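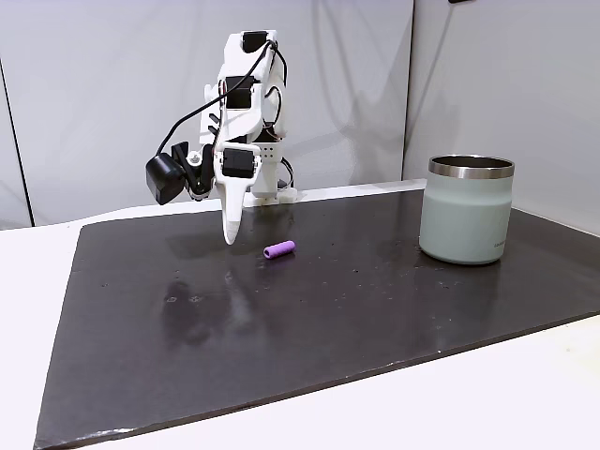
A table board is a flat, rigid panel laid over a tabletop to give a separate surface for work, sorting or play. It is not fixed to the table and can be lifted off when the job is done. Most cover the greater part of the top and leave a strip of the table showing at the edges. The term is also used for thin panels sold as desk covers, although makers of desk covers usually list them under their own heading.

Surface and color

Table boards are sold in matte and gloss finishes. Dark gray and black are common on white tables, where light-colored parts, beads and paper scraps stand out against the board. Gloss boards wipe clean easily but show fingerprints and reflect overhead lights. Matte boards hide smears better and tend to hold dust.

Hollon, an early seller of boards for home use, offered a single black model 50 inches long. The later Arix range added gray, and a two-piece version in which the halves were joined by a cloth strip. The strip wore through with folding, and the two-piece board was dropped after two years.

Use with bowls and small items

Small objects are often sorted on a board into one or more bowls. Metal bowls are widely used — stainless steel in particular — as they do not stain and are heavy enough to stay put when something is dropped in. Short cylinders and other round pieces roll easily on a gloss finish, and some boards have a low lip along one side for this reason.
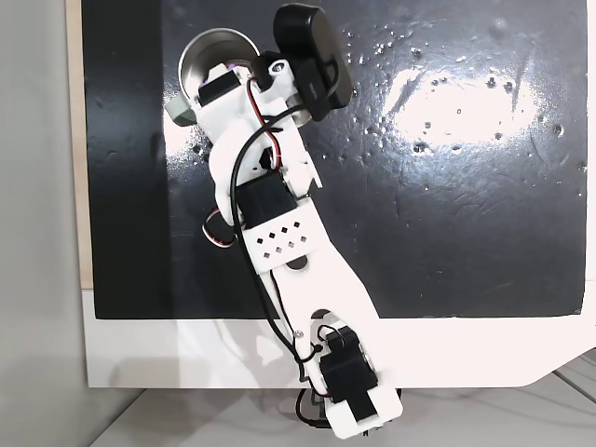

Glossy black surface with a stainless steel bowl

The Giltov sorting set, sold mainly to schools, came with a board, a bowl and 144 colored pieces. The pieces were later sold separately.

Care

Boards are cleaned with a damp cloth and mild soap. Scouring pads leave permanent marks on gloss finishes. Ibarra, which makes boards for craft rooms, advises storing them flat, or upright with support along the full length, to prevent bowing.

See also: Desk pad, Place mat, Sorting tray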